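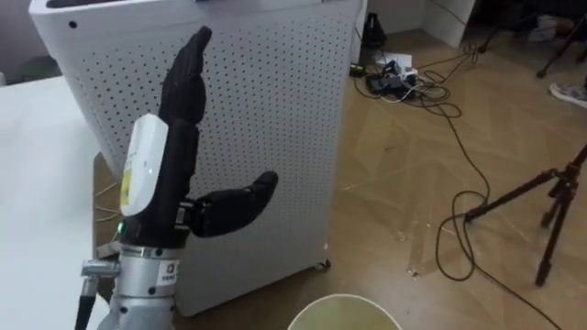 Visit report: Nistis household manipulation lab, January 2024

Prepared for the Cunddale automation group. Circulation: internal, then group web page.

Purpose of visit

Cunddale has been looking at ways to cut the amount of demonstration data needed before a humanoid can carry out simple work around large appliances. Nistis published a short technical note on this last July under the project name Plisano. The note left out most of the labelling procedure, and the visit was arranged to fill that gap. We spent the morning in the test room and the afternoon going over logs.

Test room

The room is furnished as part of a home. It has a wooden floor laid at an angle, a door with a lever handle, a desk along the wall and a washing machine. The appliances stay in place between sessions unless a test calls for a different layout. Their positions are recorded to the nearest centimetre at the start of a session and again at the end.

The robot runs tethered. Cables on the floor are treated as part of the layout and are moved only between episodes. Our hosts said that an early batch of data was thrown out after an operator shifted a cable during recording and the robot's stance changed partway through. There is now a rule that the operator's assistant stays back until the log is closed.

The two arms do not carry the same tool. One has a multi-fingered hand and the other a gripper. Nistis chose the mixed set-up for Plisano so that one side could hold an object for a long period while the other did the fine work. It also means the two arms cannot share a policy, and a fault on one side cannot be covered by the other.

The task

The main task in the note is called carry-and-reach. The robot holds a light container low on one side and brings the other hand to a point above an appliance, then lowers it to the top surface. The container is not used for anything during the reach. It is there as a disturbance: it swings, it changes the balance of the upper body, and it takes up space beside the leg that the arm would otherwise be free to pass through.

Most published work that we know of treats holding and reaching as separate skills and tests them separately. Nistis found that a reaching policy trained with the second arm free did poorly once that arm was loaded, even with a container of very low mass. The joint errors were small. The larger problem was timing, as the whole-body controller corrected for the swing at the same moment the hand was closing on the surface.

The method

Demonstrations are given by remote operation. Nistis has recorded 340 episodes of carry-and-reach, all in this room. Each episode is then split into three phases: transport, hover and contact. The split is the part of the method that the note did not describe properly.

Transport ends when the speed of the hand drops below a set value and stays there. Contact begins when the motor current in the hand rises above its resting level. Everything between the two is hover. The phase marks are first placed by a script and then checked by a person against the recording, one episode at a time. The logging package is supplied by Krajčí, and the script reads its files directly with no conversion step.

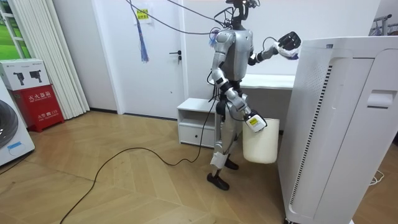

Hover turned out to be the phase that mattered. In the raw data it takes up a small share of each episode, because practised operators do not pause for long before touching down. A policy trained on the raw data therefore sees very little of it. Nistis gives the hover samples a higher weight in training and leaves the other two phases alone. No new demonstrations are collected. The container side is held to a fixed grip force throughout, and its arm posture is passed to the policy as an input, so the reaching side has some knowledge of what the loaded side is doing.

The operators were asked not to pause longer on purpose. This was tried, and the pauses were uneven enough between operators to make the phase marks unreliable.

Results

Both policies were tested over 40 trials each, with the container held from start to finish and the appliance moved within a marked area between trials. The policy trained on unweighted data completed 19. The weighted policy failed on 3. A trial counts as complete if the fingers rest on the top surface and the container has not been dropped or struck against the leg.

We went through the three failures in the logs. In two of them the hand came down short of the edge and slid along the front panel. In the third the reach was correct but the container touched the leg during transport, before the weighted phase had begun. The method as it stands does nothing for errors of this last type.

Points we raised

All the data come from one room. The floor, the lighting and the set of appliances are the same in training and in testing. Nistis accepts this and does not claim that the result carries over to other rooms.

The weight applied to hover was chosen by hand. We were shown a few runs at other values. A higher value made the robot hesitate above the surface and, at the highest setting, it never lowered the hand at all. There is no rule yet for picking the value on a new task.

Mass in the container was fixed. Liquid was not tested and is not planned.

The phase check by a person is slow. Our view is that the script marks for transport could be accepted as they are, with the check kept for the start of contact only. Nistis had not compared the two and agreed to do so on the existing data.

Practical notes for our own set-up

Record cable positions along with appliance positions. We do not do this at present.

Log hand current at the full rate. Our logger drops it to the rate of the joint positions, which would blur the contact mark.

Leave floor space on the loaded side. The container needs more clearance than our current layout gives when the robot shifts its weight.

Follow-up

Nistis will send the phase-marking script and a sample of the logs once the file format has been cleared with Krajčí. We will run the script over our drawer-opening data first, as those episodes already have contact times marked by hand and the two sets of marks can be compared. Access to the full Plisano data was discussed and no date was set.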